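Workshop notebook, Stiltarier packing and picking
Thursday, July, started writing at ten past four

Kettle's on and the line is stopped for the wash-down, so I'm getting this down before I forget it, and before whoever is on tomorrow morning has to guess what we did from the state of the bench.

First the dull bit. The Brivar arm on the fruit line did 492 pieces before the afternoon break and dropped 19 of them. I'd set myself 500 as a nice round target and I'm a little sore about missing it by so few, but we did lose a good while to the belt sensor again (wiped it, reseated the plug, it came back, I don't trust it). The other crate counter says 1,075 for the week so far and I have no idea what it thinks it's counting, so please leave that number out of anything you send upstairs until I've had the cover off.

Now the more interesting part, which is the hand grippers and the people using them. For anyone reading this from the Skundwood site, the way we teach the arm a new fruit is that one of us picks it over and over with the hand-held gripper, same sort of fingers, camera on top, and the recordings go off for training. So the folk who have packed fruit here for years are the ones showing the machine how to pack fruit. I was worried about that, I'll admit it on paper. I thought there'd be bad feeling, and there has been a bit, and I'd rather it was said at the tea table than muttered in the car park. But there has also been a lot of quiet pride. One of our longest-serving packers took the gripper off me this morning, told me I was holding it like a garden trowel, and proceeded to show me a much kinder way of closing on soft fruit than anything in our written notes. Come in slowly, let the pads find the sides, stop squeezing sooner than you think. I've rewritten the notes.

We had the spotty cloth on for the mixed fruit set today, the one with the deer. The plain mat is all very well but the arm is going to meet printed liners and all sorts once it moves over to the gift boxes, so we want plenty of pattern in the recordings, and creases too. Please don't smooth the cloth out between goes! I found myself doing it without thinking, like making a bed, and had to sit on my hands. 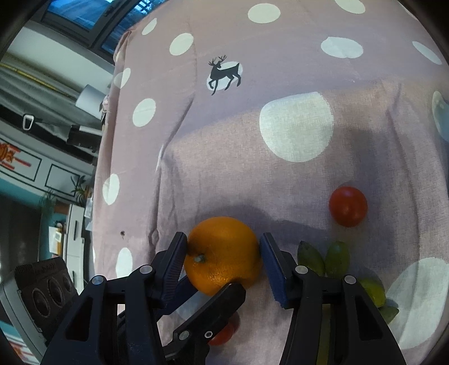 Orange between the pads on the spotty cloth, tomatoes and green grapes still out.

Oranges are the friendly ones. They're big enough for the pads to get a proper seat on either side and the skin forgives you a lot. Even so we've agreed to turn each one a little between picks, so that the stem button isn't always looking the same way, and to set down as gently as we pick up. Setting down is where I get lazy. I open the fingers a touch early and let the fruit do the last bit on its own, and of course if I do it, the arm will learn to do it, and then we shall have bruises in the bottom layer and someone at Chmielewska ringing up about them.

Grapes and the little tomatoes are another matter altogether. They roll, they hide behind one another, and a grape lying next to another grape is a real test of patience. My wrist was aching well before lunch. I mention the wrist in earnest, as two others said the same without my asking, and it's a new kind of ache for people who've had their hands in crates for years and know every old ache by name. The gripper is heavier at the front than it looks on the shelf. So from tomorrow: swap over every half hour, no heroics, and whoever isn't gripping does the resetting and keeps the log. If the half hour proves too long, shorten it and write down what you settled on.

Which brings me to the jobs, as it was the main thing talked about at dinner time and it ought to be in here somewhere. The question was what happens to the bench people when the arm takes the early run in full. What I've been told, and what I repeated, is that the early run goes over to the arm and the people on it move to inspection and to the gift boxes, same hours, same pay. I couldn't promise beyond the autumn and I said so. A few were glad to be out of the cold end at five in the morning. One said she'd miss the cold end, because that's where the chat is, and I've been turning that over all afternoon. Inspection is a one-person stool facing a screen. I'd like us to try two stools, side by side, before it gets bolted down for good. It costs us a stool. I'll ask.

Small things, in no order:

Blue pads on the second gripper want a look with the lamp before the next session. They may be perfectly fine.

Recordings from the first half hour have me talking over them. No harm done, I'm told sound isn't used, but I'd sooner not be remembered for my singing.

Any fruit that has been gripped goes in the bench crate and stays out of the packing crates, even if it looks perfect. Most of it ends up at the tea table anyway.

Log sheets are in the green folder now, the clipboard having lost its spring.

Wash-down's nearly finished by the sound of it. Belt sensor first thing, then grapes again, and could somebody bring a wrist support in if they've one at home to lend.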